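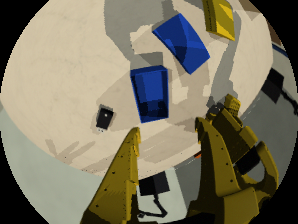 Blue and yellow blocks on the table top.

20/07/2021

The morning was given over to the public consultation on the Plenlow footpath. Attendance was better than in March, when the heating had failed and most of the benches stood empty. The Reading Room was full by ten o'clock and the side door had to be kept open for air.

Siwan Wynne took the chair. She set out the two routes under consideration: the present line along the river, which floods, and the higher line behind Kinnunen Farm, which would require a new stile and the consent of the tenant. The higher line is longer by 700 metres. A resident of Mill Row asked whether pushchairs would manage it. The Chair replied that the gradient had not yet been surveyed and that an answer would be given in writing.

There followed a lengthy exchange on the subject of dogs. I recorded the principal points and omitted the remainder.

Eighteen written comments were received at the desk. Most favour the river path, on grounds of habit and the view – one correspondent has walked it daily since leaving school and encloses a sketch of the alders. Three were unsigned and will be filed separately in accordance with the usual practice.
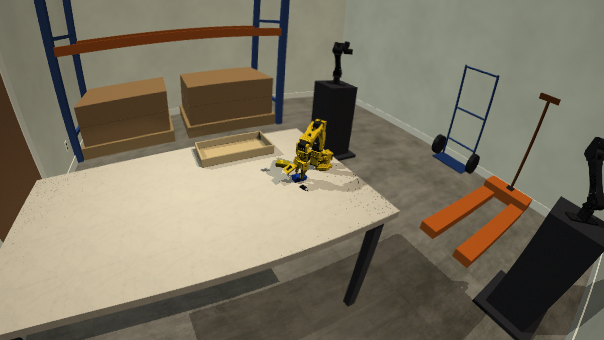 The pale table, with the yellow arm towards its far right.

Luncheon was taken late. Zeyu Liang telephoned from the Zullard office at 2 to confirm that the old tithe map has been found, folded inside a volume of drainage accounts. It shows a track behind Kinnunen in very nearly the position now proposed. He considers it too fragile to travel and has asked that a member of staff attend to copy it. I have put my own name down for Thursday.

The afternoon was occupied with correspondence. The Clokel parish clerk wishes to know who is responsible for the kissing gate at the boundary, a matter on which our files and theirs disagree. I have replied that the question is being looked into. The hinge should be oiled in the meantime, whoever owns it.

Very warm again this evening. Walked home by the river path. The ground was firm as far as the footbridge and soft beyond it, and the nettles want cutting on the eastern side. Shoes left on the step to dry. Must remember to return the Chair's umbrella, which has been in the office since spring.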